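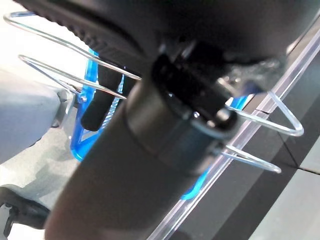 Greifer mit dunkelgrauem Zylinder vor dem Drahtgestell, Blick von der Handgelenkkamera

Zwischenbericht Projekt Tamuno, Arbeitspaket Greifen
An: Hadiza Dauda, Grindmont

Im Oktober haben wir 149 Greifzyklen mit dem Zylinder geplant und ausgeführt. In 5 Zyklen hat die Steuerung einen sicheren Griff gemeldet, obwohl das Teil nicht mehr richtig gehalten wurde. Zweimal ist der Arm danach weitergefahren und hat das Gestell berührt. Verletzt wurde niemand, denn die Zelle war bei allen Versuchen geschlossen.

Die Ursache ist nach heutigem Stand die Auswertung der Greifkraft. Der Grenzwert stammt noch aus der Versuchsreihe Illero und ist für dieses Teil zu niedrig. Ob auch der Gummibelag einen Einfluss hat, können wir noch nicht sagen. Holtis prüft dazu ein Muster, das Ergebnis liegt uns noch nicht vor.

Bis zur Klärung gilt: Der Arm fährt nur mit reduzierter Geschwindigkeit, und nach jedem Griff wird das Kamerabild von einer Person bestätigt. Dadurch dauert ein Zyklus deutlich länger. Der Meilenstein „Dauerbetrieb“ ist deswegen nicht zu halten, wir bitten um eine Verschiebung um einen Monat.

Für die zusätzliche Prüfung sind Kosten von nahezu 2.164 Euro entstanden. Sie können aus dem Posten Material gedeckt werden, wenn Sie der Umbuchung zustimmen.

Feng-yi Fang
Arbeitspaket Greifen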